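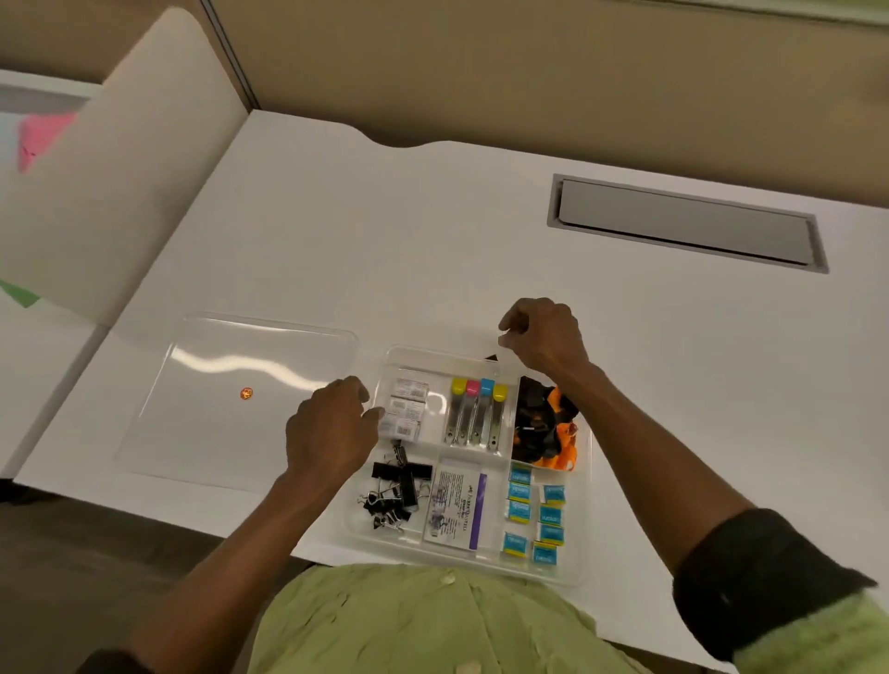 **Head camera vs. wrist cameras for sorting small office supplies**

**nhi_chau** – Jan 10, 2023

We're trying to settle on a camera setup before we buy anything else. The task is sorting desk supplies into a clear plastic organizer with six compartments: staple boxes, binder clips, a Faber-Castell pack, small packets and so on. The arm side is two Plikora arms with their stock parallel grippers. For now the demonstrations are all done by hand with a head camera, and the arms get the same tray afterward.

What I have so far:

- Head camera only, 30 fps. Good view of the whole tray and the lid next to it. Fingers cover the compartment you're reaching into.
- Two wrist cameras, no head camera. Good view of the grasp. You lose track of which compartment is which.
- Head plus one wrist. Seems best, but I've only tried it for one afternoon.

The clear plastic is giving us trouble. The lid lies flat on a white desk and picks up a long streak of light, and the depth from the stereo pair is junk there. Has anyone run a similar comparison? I'd like to know if the second wrist camera is worth the extra cable and the extra calibration.

---

**thang.tu**

We did head plus two wrists on an Omdale controller last August. The second wrist camera made a difference for anything where one hand holds the container and the other hand reaches in. For single-hand picks it added nothing I could measure.

Depth on clear plastic won't work with passive stereo, whatever you pay. Turn it off and train on color only. You know where the desk is, so the tray height is a constant.

---

**Comfort Aryee**

I disagree with dropping depth. Mask out the plastic and keep it for the parts. Black binder clips on a white background give decent edges, and boxes of staples are easy. You only lose the walls of the tray, and those you can get from a fit to the rim in the color image.

What I'd worry about is the gripper. Which fingers are on the Plikoras? The stock ones are too wide to get down between the clips and the compartment wall.

---

**nhi_chau**

> Which fingers are on the Plikoras?

The stock aluminum ones with rubber pads. You're right that they're wide. I can close on a staple box if it's on top of the stack, but the pads hit the divider on the way in maybe one time in three. The metal clip tools with the colored tops are fine because they stand up and you can take them by the cap.

The binder clips are bad. They sit in a pile, and the wire handles hook each other.

---

**chaudang**

Binder clips in a pile are bad for every gripper I've used. We tried:

1. Parallel, wide pads. Picks up a clump.
2. Parallel, narrow fingertips (Mbwambo, the printed ones). Picks up one clip most of the time, drops it if it only has a handle.
3. Three-finger. Too big for the compartment, gave up.
4. Small electromagnet on a spring. Picks up everything, including things you didn't want.

Went with number 2. If you have one large clip lying across the small ones, take it off first or it rolls the pile every time you touch it. We wrote that into the task order and the success rate went up without any other change.

---

**hang_dong**

Suction for the boxes and packets, narrow fingers for the rest. With two arms there's no reason to have the same tool on both.

---

**thang.tu**

There is a reason, which is that you then can't swap hands halfway through a task. In her demos a person will use whichever hand is closer. If the left arm has a suction cup and the right one has fingers, half the demonstrations don't transfer.

---

**hang_dong**

Then tell the person which hand to use. It's a sorting task with six compartments. We assigned sides and the demonstrators got used to it in 10 minutes.

---

**Comfort Aryee**

I'm with Thắng on this one. We assigned sides too and the demos got slow and stiff, with a lot of crossing over. I would keep matching tools and change the fingertips. The Mbwambo ones chaudang mentioned bolt onto the Plikora with an adapter plate, but check the length. Ours came long enough that the wrist camera needed to be moved back 2 cm or the tips filled the bottom of the view.

---

**nhi_chau**

OK, the fingertips I can do this week. Back to cameras for a second. In the head view, when both hands are over the tray, the left one hangs right over the staple boxes. Would mounting the camera higher help, or does it just make the small things too small? The packets have lettering on them, but I don't need to read it, I only need to know they're packets.

---

**chaudang**

Higher helps a bit. We went up on a fixed mast and it was better for seeing past the knuckles, worse for the rubbery stuff, which turned into one dark blob. If you have black and orange bands or clips tangled together, you need the resolution. Try a narrower lens before you move the mount.

A fixed mast also sees the same desk every time. On the head it picks up the partition, the cable grommet, sticky notes on the next desk, part of the floor. I'd call that a plus if you want the policy to work somewhere else later, and a minus if you have a small data set.

---

**thang.tu**

How big is the data set?

---

**nhi_chau**

Around 1,500 episodes when we're finished. Less than half of that so far.

---

**thang.tu**

Then I'd keep it on the head and add both wrists. You can always leave a stream out at training time, but you can't add one later. Run the comparison on the same episodes: head only, head plus right, head plus both. Otherwise you're comparing operators.

---

**Comfort Aryee**

Agree with that part. Check the clock sync before you record the rest, though. We had one wrist stream lagging by three frames on the Buterska hub and didn't catch it until training. Clap test at the start of each session, or blink an LED all three cameras can see.

---

**hang_dong**

The Buterska hub is fine if you put each camera on its own port and turn off the power saving. The lag is from sharing bandwidth.

---

**Comfort Aryee**

Ours were on separate ports. Firmware was old, so maybe that.

---

**nhi_chau**

Thanks all. Plan for now: head plus two wrists, matching narrow fingertips on both arms, depth recorded but not used for the tray. Large binder clip comes off first. I'll try the narrower lens on the head camera before touching the mount, and post the numbers for the three camera sets when I have them.

Does anyone have the hole spacing for the adapter plate? The drawing on the Plikora page is for the older wrist.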